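3.2 Small items and the sorting surface

The second part of the study looked at what people carry in the outer pockets of their bags. These pockets tend to hold small, light things that are seldom thrown out: sachets, receipts, tubes, part-used packets and scraps of wrapping. In the September survey at Bredilville, 1,864 items were logged, and almost 50 per cent of them came from outer pockets.

Each session began with one pocket being emptied onto a bare white table. The items were spread out by hand so that none lay on top of another, and were then sorted into 3 groups: keep, recycle and rubbish. Participants stood at the table and were free to change their minds until the last item had been placed. We did not ask them to explain their choices during the sort. A short interview followed, using the questions set out in the Metov schedule.
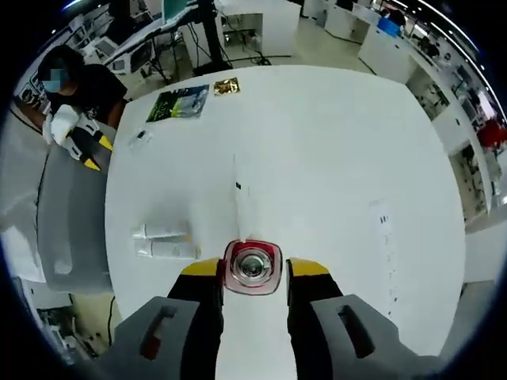 Figure 5. Small items spread on the white tabletop, with two capped tubes at left, a printed packet and a gold foil sachet toward the far edge, and a long paper strip at right.

White and clear items caused the most trouble. On a white surface, thin plastic is easy to miss, and the same goes for pale tubes and paper. The translucent plastic item near the near edge of the table in Figure 5 is much harder to pick out than the foil sachet or the coloured packet. The small clear bag shows up mainly by the dark item inside it. In the first week, several pieces of clear plastic were left behind at the end of a session and had to be added to the log later.

We considered changing to a dark tabletop, as was done in the Catberg trial, but kept the white one. Dark fragments and crumbs were part of what we wanted to record, and they would have been lost on a darker colour. Instead, the recorder ran a flat hand over the table after each sort to check for anything left.

Paper strips with printed characters were logged as one item whatever their length. Tubes were logged singly, even when they came out of the pocket together. Bags with something inside were logged as two items, following Singhal, unless the bag was sealed.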